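Gripper notebook, Vernport bench, April

Carrying on from the finger stiffness tests. The question is still whether the Veloso pointed fingers are worth keeping for flat parts, or whether we go back to the rubber pads from Usis. The pads hold better once they have something, but on thin wooden tiles they need more clearance at the sides than the puzzle gives them. Changed to the pointed set before lunch and redid the zero on both arms. Left side needed it twice. First pass left the fingers slightly off parallel and I only noticed when the closing current read high with nothing between them.

Settings for this block:
Controller firmware 3680, same on both arms
Close speed 15 percent, open speed left at default
Grip force at the lower preset
Approach height 14 mm above the tile, then straight down

Working on the number board, top row only, 1 through 5. Rows underneath stay seated. Red marks on the table are the reference for the board corners, please don't wipe them off. Left arm takes 2 and 3, right arm takes 4 and 5.

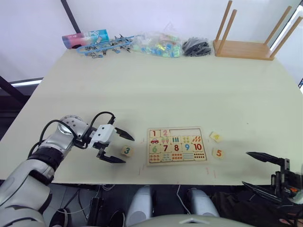
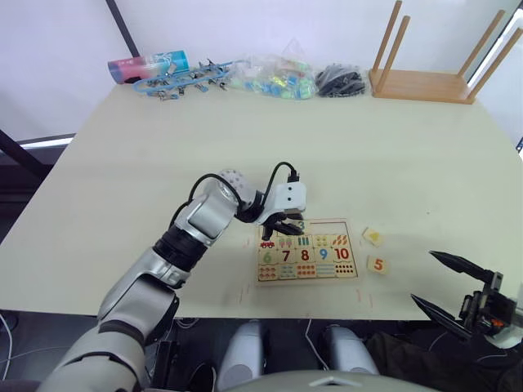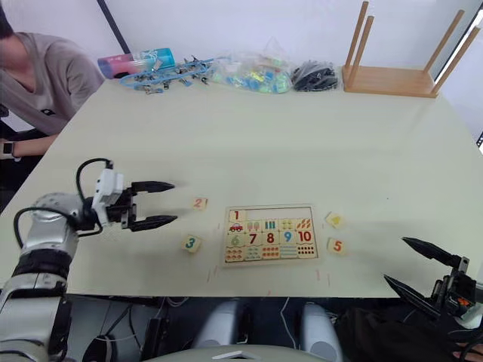 Left arm and the top row of the board, head view in all three.

Qiuyue Zhong thinks the approach height is the wrong thing to be tuning. Her point was that the pointed fingers touch the tile on such a small area that any yaw error turns the tile during the close, and coming in lower won't change that. She would fix the wrist angle first, using the tile edges from the head camera, and leave the height alone until that is done. She also asked whether the force log is being saved at the full rate, as the slip she saw at Wunaston was over in a couple of samples and the reduced log missed it.

Checked the log. It was on the reduced rate. Switched to full from run 1381 on, so anything before that is no good for looking at slip, though the joint data is fine.

Tried the wrist correction by hand on the 3 tile, entering the angle myself. Tile came up straighter. Didn't try it on the 4, which needs more rotation than I wanted to type in with the right wrist already near its soft limit.

Open items:
Wrist angle from tile edges, Daichi Aoki has an old script that may do it
Repeat with the Usis pads at the same close speed
Cable loop on the left wrist gets tight when the forearm rolls outward, needs a longer service loop or another clip
Ask Veloso if the pointed tips come in a version with a flat ground on the inside

Fingers stay on overnight. Zero them again before the first run.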